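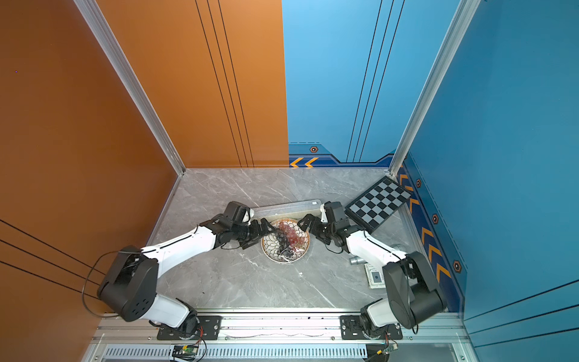

Grapes in a woven bowl, with two robot arms over it.

Preparing a Manuscript for Indexing

This page covers the steps between final page proofs and a finished back-of-book index. It assumes a nonfiction title laid out in a page-based program and an author who will either write the index or hire an indexer.

Before you start

Do not begin from the edited manuscript. Page breaks move during layout, and locators taken from a word processor file will be wrong. Wait for proofs marked final. If the publisher sends proofs in batches, confirm in writing that the page count is fixed.

Step 1. Set the length

Ask the production editor how many pages are reserved for the index and how many lines fit in a column. In the sample title used on this page, the reserved space came to 769 lines, including blank lines between letter groups.

Step 2. Mark the proofs

Read the full text once without marking. On the second pass, underline names, terms and topics that get real discussion. Skip passing mentions. Skip the dedication and acknowledgments. Index a footnote only if it adds information missing from the main text.

Step 3. Enter headings

Use one row per entry: main heading, subheading, locator. Invert personal names:

Chauhan, Bimla, 137
Rastogi, Lalit, 21, 137

Keep main headings as nouns. Lowercase everything except proper names. Break up any heading with more than six undifferentiated locators by adding subheadings.

Step 4. Add cross-references

"See" sends the reader from an unused term to the one you chose. "See also" links two headings that both carry locators. Check each target. A "see" reference that points to another "see" reference is an error.

Step 5. Edit and check

Sort letter by letter or word by word, as the house style requires. Merge singular and plural duplicates. Spot-check one locator in ten against the proofs. If more than one is wrong, check them all.

Step 6. Deliver

Send a plain document with one entry per line and no column formatting. Put the sort method and the style for page ranges (137–39 or 137–139) in the cover note.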